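Edov Shape Sorter (wooden board, plastic blocks): six months in

I bought the Edov sorter in October, on the strength of a recommendation from Sorin Delić, whose twins had apparently sat with theirs for an entire train journey. I have since met the twins. They would sit with a parking fine. My own household contains one child of two and a bit, who regards sitting as something that happens to other people, and a niece of four, Itzel, who visits often and has views.

So, the blocks first. They are plastic, which I know is a disappointment to anyone who has spent an evening reading about toys on the internet. I went in wanting wood. I came out, several days later, not caring very much, and I'd now say plastic was the right choice for anything that spends half its life in a mouth and the other half under the sofa. The surface has a slight texture to it, so a small damp hand can keep hold, and the edges are crisp enough that a cube looks like a cube. They wash in the sink. They have also been through the dishwasher, in a jumper pocket through the washing machine, and once overnight in the garden, and the colours are as loud as they were on the first day.

You get blue, yellow, red and green, and these are proper colours, the sort a child can be told the name of without a discussion. We had a hand-me-down set before this in sage, oatmeal and something called clay. It photographed beautifully and my son learned to call everything brown.

The board is the nicer half of the thing. It's a pale wood with a soft wavy grain, and it looks rather better than the table I keep it on. You can find the seams if you go looking, but crumbs haven't managed to settle in them yet, and crumbs in this house are determined. It is heavier than you'd expect. I mention this for the benefit of anyone with bare feet. 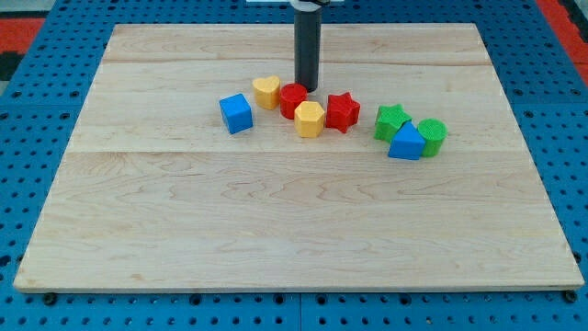 What I didn't expect was how little sorting would go on. The heart is the favourite by a mile. It has been posted through the letterbox, fed to the dog (returned) and taken to bed. The star comes second, mostly as a weapon. The cube is for standing other things on. The cylinder rolls, and for a fortnight that was all anyone in the house did with it: roll it off the board, shriek, fetch it, roll it off again. If you are the one doing the fetching, a rug helps.

Itzel, being four, lines everything up along the board in an order known only to her and then tells the rest of us not to breathe. I moved the yellow heart once. I won't be doing that again.

Now the grumbles. The box is dreadful. It's thin card with a tuck-in flap, and it gave up inside a week, so the whole lot now lives in an old Drindine biscuit tin that makes a noise like a car crash at six in the morning. The instruction leaflet runs to several pages and includes a section headed 'Guided Wonder', which I read aloud to my sister Yolandi until she asked me to stop. And you can't buy spare blocks. I wrote to ask, after a green one vanished on a trip to the library, and got a very polite email offering me a second complete set. (The green one was in my wellington. It had been there for 71 days and I had worn the wellington.)

We also had the Lirno set on loan for a while, and people do ask how they compare. The Lirno blocks are bigger and feel softer in the hand, and its board folds, so it's the one I'd take to a grandparent's. But the hinge pinched my thumb on two separate occasions and I hold a grudge. At home I'd have the Edov.

Would I buy it again? Yes, and I more or less have, as Ruan Molefe's little girl has a birthday coming up and hers is already wrapped. I've thrown the box away and put it in a cloth bag. I left the leaflet in. Ruan deserves some Guided Wonder.

Four stars. The fifth is under the fridge.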